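Print this article
E-mail this to a friend
Search the archive Go

The Chore Machines Are Still in Training

I have wanted a robot to put my house in order since I was 6, and I am now well past the age when anybody finds that charming. So when Austra Stankevičius wrote to say I could come and spend a morning at Prultel, the company where she runs the household tasks group, I said yes before I'd even looked up where it was (two trains and a very long walk, for the record).

I'd pictured a workshop with dented cupboards and broken plates. What I got was a desk, a big monitor and a mug of excellent coffee. Most of the practice goes on in simulation these days, inside a rendered room where a gripper can knock into the cabinets all night and nobody gets a repair bill. Austra pulled up some views from the gripper's side of things and turned the screen toward me.
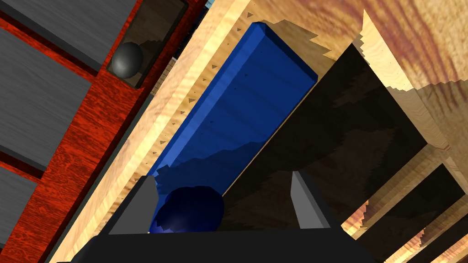 Why practice in a computer instead of a real kitchen?

Speed and cost, mostly. A simulated room can be reset in an instant, many copies can run side by side, and a bad move doesn't break anything. The skills still have to be tested on real hardware later, and some of them don't survive the trip.

That last bit is where Austra gets animated. She came to Prultel from Risholm, a firm that makes sorting equipment for warehouses, and she says warehouses spoiled her. Boxes are polite! They have flat sides and they stay where you put them. A house is full of things that roll, droop, stick, spill or belong to a toddler. Picking something up off a surface is a chore I do maybe a hundred times before lunch without noticing, and she has people who've given years to it.

"You reach for a ball and you've already decided how wide to open your hand," she told me. "You did that without asking yourself. We have to ask."

I asked for a turn at the controls, naturally. Her team has a joystick for visitors, and a test they call the Caron run, which is nothing more than pick up, carry, put down, let go. I failed it 21 times. I pushed the target away, I closed on thin air, and once I let go so early that the thing was gone before I'd worked out which button I'd pressed. The engineer at the next desk was very kind about it and kept his headphones on.

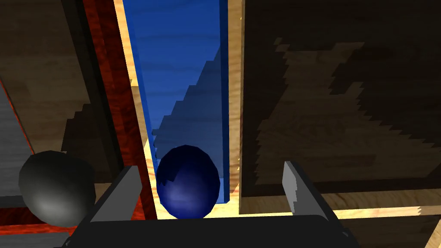
What surprised me was how little of my trouble had to do with strength or speed. It was all judgment - how far away is that, am I lined up, have I got it yet or do I only think I've got it? When you look through a gripper's eyes (so to speak) your own fingers take up a lot of the view, and a shadow can look an awful lot like an edge. I kept wanting to lean around the monitor to see better. A person in a kitchen does exactly that, all day long, and doesn't call it a skill.

The software is much better at this than I am. It had been through 2631 attempts overnight, and Austra scrolled down the results with the weary look of a teacher going through spelling tests. Good stretches, bad stretches, then a long patch where it had apparently forgotten everything. She doesn't mind the failures so much. What bothers her is a success she can't explain, and those get pulled out and played back slowly until somebody can.

She also cares a good deal about where the gripper is pointed when it isn't working. An arm that finishes a job has to go somewhere, and in a small kitchen that somewhere could be your elbow.
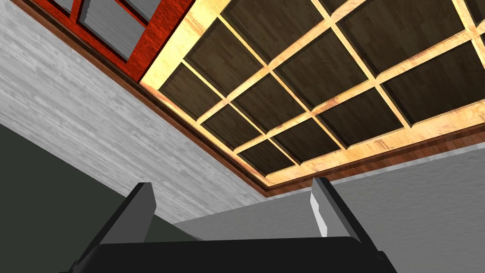 Fingers open, nothing held: the simulated gripper with the coffered ceiling beyond it.

Then there's the shop floor, where I'd assumed all this was solved. It's solved in pieces. Tanditz, a furniture parts plant that tests Prultel's software, has machines that will cut and drill the same panel until the end of time. But the odd jobs in between - clearing a bench, fishing a dropped part out from under something, putting the right thing back in the right drawer - are still done by people. The plant has 200 of them, and the manager I spoke to on the phone said he'd gladly hand over the tidying tomorrow. He'd been told "soon" before, he added, and he laughed for quite a while.

I did wonder if a house robot needs to be all that clever. My dishwasher isn't clever and I'd fight for it. Austra agrees, up to a point. The dishwasher works so well, she says, on the understanding that you do the loading. 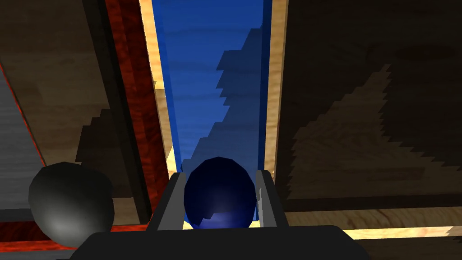 Can you buy a robot that does general housework yet?

Single-job machines, such as robot vacuums, are easy to find and many people are happy with them. A machine that can walk into any home and handle whatever it finds there, at a sensible price and without someone watching over it, is still a research goal.

I asked Austra what she'd want hers to do first, and she didn't even stop to think. Socks. Finding them, matching them, getting them into the drawer. Then she admitted it would be one of the hardest things she could ask for, being soft and floppy and half of them inside out, and that her group hasn't gone near it.

She's invited me back in April for another go at the joystick. I've been practicing with the salad tongs and a tennis ball, and so far I've lost the ball behind the fridge.

Print this article
E-mail this to a friend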